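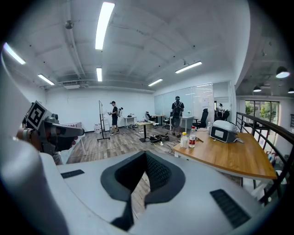
Section 4. Before you record: floor set-up and house rules

Applies to the Fasik hand-held gripper pair, backpack unit and headset. Replaces the old section 4, which people kept printing from the May copy. Bin that one. Updated Oct 20, 2023.

Read all of it once. After that 4.2 and 4.5 are the bits you'll come back to.

4.1 The space

1. Pick your patch of floor before you put anything on. Two operators in one room is fine. Three if it's a big room. Backs to each other or well apart.
2. Stay clear of stairs, railings and low tables. With the headset on you lose the bottom of your view and you WILL drift.
3. Cables to the wall or under a table. If a lead has to cross the walking area, tape it flat, full length, not just the ends.
4. Chairs pushed in or moved out altogether.
5. Lights on, all of them. The tracking markers need even light. Blinds half down if the sun is coming straight in.
6. Drinks with lids on, back of the table. Never on the same table as the headset if there's another one going spare.

CAUTION: Glass partitions and shiny floors can throw off tracking. If the position jumps when you are stood still, turn 90 degrees and try again before you call it a fault.

4.2 Putting the kit on

Order matters. Backpack, then wrist straps, then grippers, then headset last.

1. Backpack on, chest clip done up. Should sit high. If it bumps your lower back when you bend, shorten the straps.
2. Wrist straps. Both. Snug, one finger underneath.
3. Left gripper in left hand, right in right. They are not swappable, the calibration is stored per side.
4. Run each cable down the inside of the forearm with a bit of slack at the elbow. Straighten both arms fully. If anything pulls, re-do it.
5. Check the marker cubes. Clean, flat, no lifted corners. A peeling marker = stop, swap it, recalibrate. Do not glue it back.
6. Squeeze and release each gripper a few times. Jaws should close evenly and open all the way.
7. Headset on. Wait for the tone.

NOTE: Lanyards off, long sleeves rolled up. Loose cuffs cover the markers and the whole take is wasted.

4.3 Starting position

1. Stand square to the item, feet apart, item on the floor or table in front of you.
2. Arms out, elbows soft, both tips in view.
3. Hold still until the Peng app shows both sides green.
4. Look down at the item. Then start.
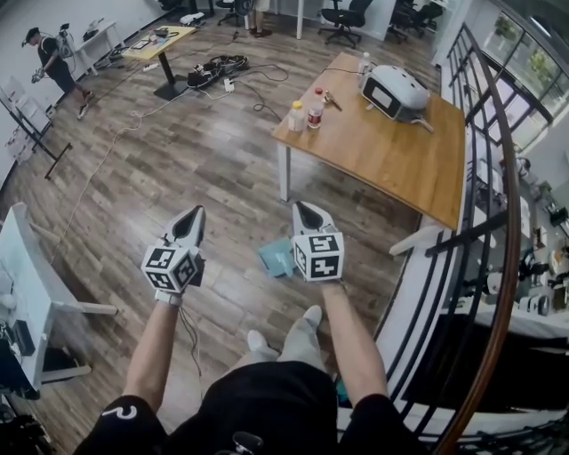
Hold the tips level and keep the cubes turned towards your face. If you roll your wrists outwards the headset loses one side first, nearly always the left, and the app doesn't complain untill the end of the take.

5. For cloth: pinch a corner or an edge, never the middle. Lift with both hands together. Slow.
6. For anything rigid: one hand steadies, one hand moves.
7. If you drop it, carry on and pick it up. Drops are useful data. Don't restart and don't laugh at it for ten seconds, the head camera shakes.

4.4 Bending and lifting

Floor work is the hard part on the body. Rules below are not optional.

- Bend at the knees. The pack shifts your weight backwards and then forwards when you fold at the waist.
- Max 20 minutes of floor tasks, then swap to table tasks or sit down.
- Nothing over 400 g in one gripper. 1,000 g is the limit for both together. The jaws will take more, the finger joint won't.
- Sore wrist, stop. Tell the shift lead. No one loses hours over it.

WARNING: Never reach over a railing or through a gap with the kit on. Never. Item goes over, leave it, take the kit off, walk down.

4.5 Other people in the room

1. Anyone walking through keeps to the edges. Say "passing" out loud.
2. Do not hand things to an operator who has the headset on.
3. Faces: at Dreralport sites everyone in the room signs the consent sheet first, recording or not. Visitors too. Couriers, ask them to wait at the door.
4. Screens locked, paperwork face down. The head camera picks up more than you think.
5. Don't start a take while someone next to you is still strapping in. Wait.

4.6 Taking it off

Reverse order. Headset first, lens side up, strap tucked, well in from the table edge. Then grippers, then straps, then pack.

1. Stop the recording in the app BEFORE you put a gripper down. Otherwise you get a long take of the ceiling and someone has to trim it.
2. Grippers on the stand, tips not touching anything.
3. Pack on charge if it shows under 300 minutes left on the Climex battery meter.
4. Wipe grips and headset pad. Alcohol-free wipes only, the other sort clouds the markers.
5. Fill in the log: operator initials, room, task code, anything odd. "Fine" is not an entry.

Fault codes are in section 7. Code 115 (marker lost, one side) is the one you'll see most, check sleeves and ligth levels first, then the cubes, then the cable. If it comes back twice in the same session, tag the gripper and take the spare pair.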